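Werkness Program Briefing – Teaching by Teleoperation
Speaker notes, Bouchra Abou Zeid
April 29, 2022

Slide 4. Thank the Medina office for hosting. Remind the audience that questions are held until slide 9.

Slide 5. State the scope. The Josirari task set was taught entirely by remote control. An operator moves both arms through the task, and each complete pass is stored as one demonstration. We recorded 395 demonstrations and accepted 359. Rejected passes remain in the archive with the reviewer's note.

Slide 6. Explain why soft objects were included. A plush toy changes shape under the fingers, and the operator must judge the grip by eye. Mention that new operators tend to squeeze too hard – pause here for the Istetti team to comment.

Slide 7. Leave the picture up while describing the two-handed tasks. Point out that one hand appears to hold the toy while the other is still open.
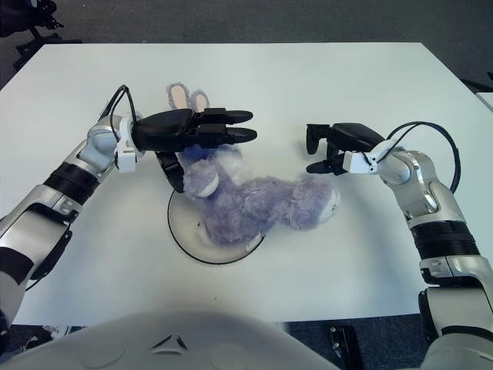

Figure 3. Plush rabbit on the round platform, left hand at the head.

Slide 8. Next phase begins in August. Target is 2000 demonstrations, with 100 set aside for testing. Refer budget questions to the handout.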